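Mugs and cups in the dishwasher

In our Hesberg kitchen the water is very hard, and the cups came out with grey spots. I clean the filter every 2 weeks under the tap with an old toothbrush. Once in November I also put 300 ml of white vinegar in a bowl on the rack and run it empty.

Tea stains do not always go away. Rub them with baking soda and a damp cloth before you load. Put mugs with the opening down, a little tilted, and leave the door open for 19 minutes after the end.
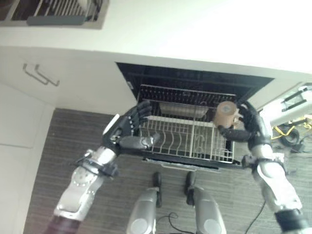 A tan mug over the wire rack.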